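Getting to Trastier in the off season

Posted 4 Oct 2022

I have driven from Whitcombe to Trastier enough times now that people email me before they go. I usually send back the same few paragraphs, so I am putting them here, with the changes from my trip last month.

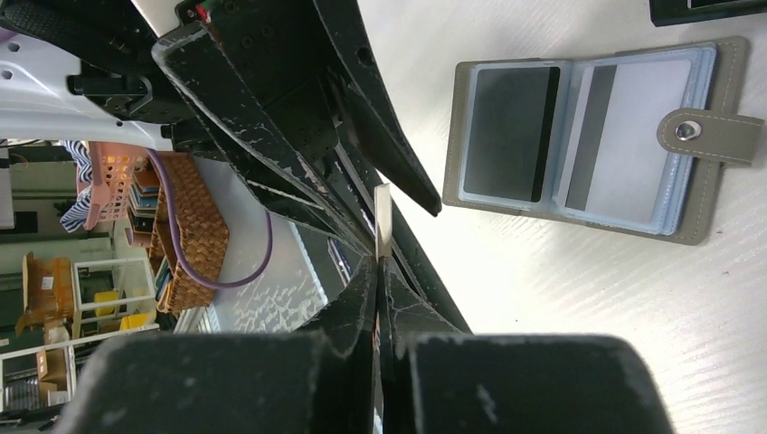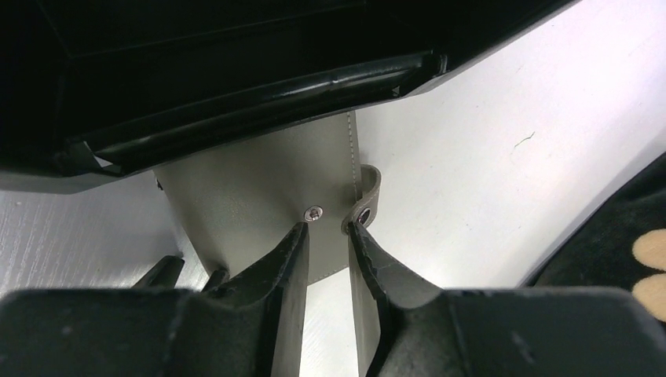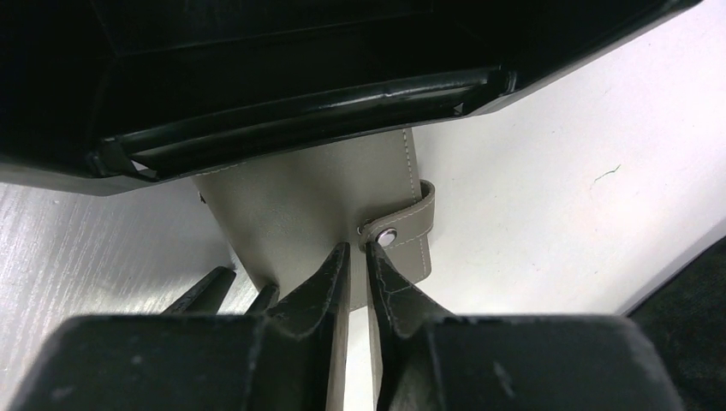 Road Notes, No. 11

The trip is 55 miles if you take the river road the whole way. The map on your phone will probably send you over Colter Pass, which looks shorter and sometimes is. In July I take the pass. From the first snow on I take the river road and leave earlier.

Start with gas. There are two stations in Whitcombe, both on the main street, and the one by the grain elevator opens first. After that there is nothing until Skirnbridge. The pump in Skirnbridge was working when I came through, but the card reader was not, and I had to go inside and pay the man at the counter. Bring some cash.

The first stretch out of Whitcombe is flat and easy. It follows the railroad and then the river, and the shoulder is wide enough to pull over in most places. Watch for deer in the early morning and again at dusk. I have never hit one but I have braked hard for them more than once, always near the hay fields before the road bends north.

The bend is where the road changes. It narrows, the shoulder goes away, and the canyon walls keep the sun off the pavement for most of the day. If there is ice anywhere on the route it will be here. The posted speed drops to 40 and I would go with that even when the road looks bare. Trucks come through at a good clip and they do not have much room to give you. If someone is pushing you from behind, use a pullout and let them by. There are 4 of them between the bend and Skirnbridge, all on the river side, and the second one has a good view down to the rapids.

Skirnbridge is a bridge, a store, a church and a row of houses. The bridge is one lane and the sign says to yield to uphill traffic, meaning whoever is coming from Trastier gets to wait for you in the morning and you wait for them on the way home. Not everyone reads the sign. Slow down and look at the other driver before you commit.

The store has coffee, sandwiches in a cooler, and a restroom around the side that you need to ask for the key to. Erasto Simiyu runs it in the winter months and he is the best source of road information I know of. He talks to the plow drivers when they stop in. On my last trip he told me there was a washout past the campground and that traffic was down to one lane with a flagger. The state website had nothing about it that morning. I waited up to 40 minutes there, counting the second time through in the afternoon, and was glad I had bought a sandwich.

Past the campground you start to climb. It is a steady grade and never very steep, but the temperature drops more than you would expect. I left Whitcombe in a light jacket and wanted gloves by the time I got out at the overlook. The overlook has a gravel lot with a picnic table. The toilet is locked after the season ends and stays that way until spring.

There is no cell service from the bend to the top of the grade, apart from a bar or two at the store. Download your map before you leave home. I also print the directions on a sheet of paper and keep it in the door pocket. My brother laughs at this, but he is also the one who ended up on a logging road two winters ago and had to back out most of a mile in the dark.

What I carry from now until spring: a shovel, a bag of sand, a blanket, a flashlight with fresh batteries, two jugs of water, and tire chains. The chain rule starts earlier than people think, and they do check at the turnout above the campground. If you have not put chains on before, practice in your driveway. It took me three tries the first time and I would not have wanted to learn on the side of the road with wet hands.

In Trastier itself, parking is free on the street until the ski hill opens in December. After that you want the lot behind the school, and you walk two blocks. The bakery is closed for the fall. The diner is open for breakfast and lunch and the hash is still good. The motel at the south end has new owners and I have not stayed there since the change, so I can't say one way or the other.

For the way back, I try to be through the canyon before dark. That means leaving Trastier by early afternoon at this time of year, and earlier once the clocks change. If it has been raining, look for rocks on the road below the cut. Most are small. I did come around the corner once and find one the size of a microwave sitting on the center line.

I have not driven the pass since August, so if anyone has been over Colter lately, leave a comment and tell me how the gravel section on the north side is holding up. They were supposed to grade it over the summer. I will add anything useful to the bottom of this post.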